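Progress report to the Stundumham office, period ending April
Subject: Shared blog and comment service for the Rudness staff pages

Summary of the period

The move of the staff blog from the old server to Wistine is nearly finished. Of the 439 posts on the old system, 434 are now in the new one with their text, titles and comments. The other five have damaged text, and I am restoring them by hand from a saved copy. I expect this to take a few evenings more.

What was done

The import was run in small groups, at night, when few people are writing. After each group I compared the titles and the posting times with the old list. At first the times were all one hour too early. I corrected the time zone setting and repeated the first groups from the beginning, so the dates now agree.

Names with special letters were a larger difficulty. The category called Ghiță came through as question marks, and every link to it stopped working. The cause was an old text encoding in the database. I changed the export, and the category opens normally — also on phones.

Comments are open again on all imported posts. The spam filter holds new comments until someone approves them. It is too strict at this moment and it also holds comments from our own writers. I have asked the Wistine support desk how to make a list of trusted addresses, and I am waiting for their answer.

What is late

The e-mail posting function is not ready. Some writers used it very much, because they could write a post without logging in. In my tests the message arrives, but the line breaks disappear and the whole post becomes one paragraph. Until this is repaired, writers must use the web form. I sent them short instructions and received two complaints, both polite.

The search page is also late. It finds words in titles, but not yet in comments.

Money

From the amount granted for this period, 200 is not spent. It was planned for a second backup disk. I ask permission to keep it for the same purpose in the next period, when the final size of the archive is known.

Next period

Eight writers will test the new editor before the old server is closed. The old addresses will be forwarded to the new ones, and I will check the forwarding by hand for the most visited posts. I will also write a guide of one page for the writers. 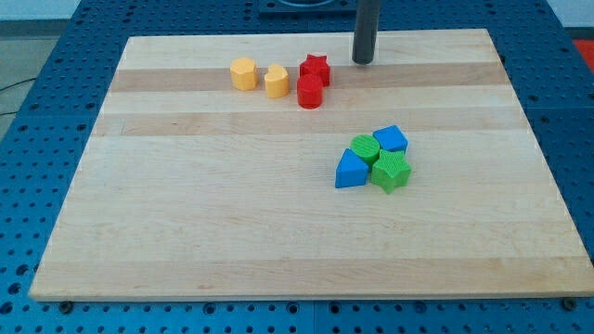 Will the old server stay on while the writers are testing?
It stays on and readable until the test is finished, but new posts can be made only in Wistine.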